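# Trying Out the Prarkeo Tabletop Arm Kit: Project Report

Prepared by Gopinath Ramasamy and the Tuesday-lab half of Group 2, Intro to Robotics

## What we set out to do

Our assignment was to pick one robot kit from the department's loan shelf, use it for a real task, and write up whether next year's class should use it too. We picked the Prarkeo, a small tabletop arm with a two-finger gripper and a camera mounted at the wrist. It had been on the shelf since September and the box still had its tape on, so we were the first group to get to it, and we were pretty excited about that!

The task we chose was clearing dishes. The arm starts above a table, finds one dish, picks it up by the rim and sets it down on a rack beside the table. People do this without thinking. For a robot it mixes a lot of hard stuff together: finding an object, judging its height, grabbing something thin, and carrying it level.

## Putting it together

The build took one long afternoon. The manual is mostly drawings, and they are good drawings, with the screws shown at full size so you can lay a screw on the page and check it. We only went wrong once, when we put the elbow bracket on backward and had to undo six screws to flip it.

The cable guide is the weak spot. It is a row of clips along the upper arm, and the wrist camera cable popped out of them whenever the arm folded in tight. We ended up tying it down with hook-and-loop strips from the supply drawer. The strips held for the rest of the project, but a kit at this level should come with better clips.

Software setup went faster than the build. The control program is called Stikwood, and it installed on both of our laptops without a fight. You can drive the arm by hand with sliders, record positions, or write Python. We mostly used Python, although Gopinath recorded so many positions in the first week (named things like "almost," "almost2" and "finally") that we had to make a rule about file names.

## Teaching it to see a dish

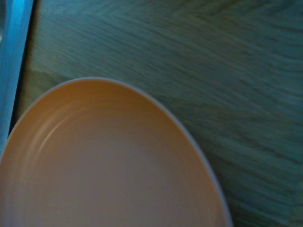

Finding the dish was the part of the project we spent the most time on and enjoyed the most. Stikwood gives you each picture from the wrist camera as a plain array, so you can try anything you want on it. Our first detector looked for color. With an orange dish and a table that comes through as blue-green, you would expect that to be easy, and for telling dish from table it mostly is. The trouble is the edge. We needed the rim, and the rim is a thin pale band that matches neither the inside of the dish nor the wood. When the view is blurred the band gets soft along one side, and the grain of the wood stretches into long streaks that an edge finder is happy to treat as edges too.

So the second version works in two steps. It finds the orange area first, then looks for a pale band just outside it and fits an ellipse to whatever it finds. The ellipse fit is the trick that made us cheer out loud in the lab. Up close the camera often gets only part of a dish, and a piece of a curve is enough to guess where the rest goes, as long as the piece is long enough.

We also added a short pause before each picture used for measuring. The arm stops, waits half a second, and only then asks the camera for a new picture. Our instructor suggested this on day one and we should have listened on day one.

## Picking it up

The gripper on the Prarkeo opens wider than we needed, and it can close very gently. You set the closing force as a number in the code, and the range is fine enough that we could go from "drops the dish" to "holds the dish" in small steps. For grabbing a rim, one finger has to go inside the dish and the other outside, which means the arm has to know how high the table is. There is a touch-down routine in Stikwood for this. The arm lowers itself until it feels contact, then saves that height. It is a great feature, and the manual gives it only one paragraph.

Sloping sides caused us some trouble. The inside finger would land on the slope and ride up it, and then the grip closed on the very top of the rim. We fixed most of this by tilting the wrist before going down. A steeper tilt might be better still, but the cable clips made us nervous about trying it.

## Results

We counted a run as good only if the dish reached the rack without any help from us. In our final set we did 50 runs, all with the same version of the code, moving the dish to a new spot each time. The arm finished 41 of them. Of the nine bad runs, five were missed grips, three were cases where the ellipse came out wrong, and one was a loose camera cable (yes, that cable again).

Over the whole project we saved 3,777 wrist camera pictures. We went through 533 of them by hand and marked the rim, which let us compare the color-only detector against the two-step one on the same pictures. The two-step one won easily on blurred pictures. On sharp ones the two were close enough that we would not argue about it.

## How it compares

The other group in our section used the Erkstead arm, so we swapped for one lab period. The Erkstead feels stiffer and moves more smoothly at low speed. Its camera sits on a separate stand, though, and the arm kept getting in the way of its own view. For work close to the table we liked having the camera at the wrist, even with the blur and the partial views that come with it. We also looked at the Pîrvu add-on fingers, which have soft pads and fit the Prarkeo mount. We had them too briefly to test properly, but they looked promising for thin rims.

## Would we use it again?

Yes, and we already asked to keep it through the end of the term. The Prarkeo is a friendly kit to learn on. The code examples run as written, the force setting on the gripper is excellent, and when something failed we could usually find out why by looking at the saved pictures. We would warn the next group about the cable clips and tell them to read the touch-down paragraph twice.

Things we still want to try:

- the Pîrvu fingers on the same 50 dish positions
- a steeper wrist tilt, once the cable has a better path
- two dishes on the table at once, which our ellipse code is not ready for

Our code and the marked pictures are in the class folder under the group name. The hook-and-loop strips are still on the arm, and please leave them there.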